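Setting collision boxes for a two-arm cell in Lamgate

The planner in Lamgate treats anything it has no box for as free space. With two arms sharing one tabletop, you need boxes for the walls, the table, the rack and each arm before you turn on motion planning. Plan on an hour the first time.

Start with the fixed parts. Open the cell file and add one flat box for the tabletop and one for each of the three walls. Put the top face of the table box at zero height. If it sits even slightly high, any grasp near the table gets rejected and the log only says "no path."

Next comes the dish rack. Don't model the tines one by one. Use a low box for the base and a thin box for each side rail, and leave the space between the rails open so the gripper can get down to the plates. Plates and cups go in as separate objects that perception can add and remove.

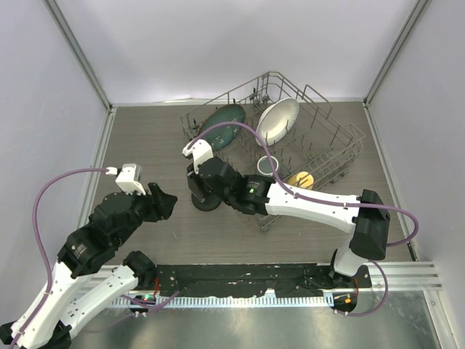 Lorna Samonte wrote in to say that one tall box over the whole rack is faster to plan with, and that she only swaps in the detailed version for the last part of the reach. That works too, but you have to remember to switch back before the arm pulls out.

Now the arms. Load both models into the same planning group and set the padding to 3 cm on the links. Leave the fingers at zero padding or they will never close on a plate. Cables are not in the arm model, so add a capsule along each upper link — wide enough to cover the loop at its widest.

Set the sample limit to 1000 and run the self-check. It tries random poses and prints every pair of boxes that touch. Neighboring links always touch, so mark those pairs as ignored. Don't ignore any pair that has one part from each arm.

Save the file and restart the planner. It doesn't reload boxes on its own.

Questions: use the contact form | Copyright Lamgate docs | Back to top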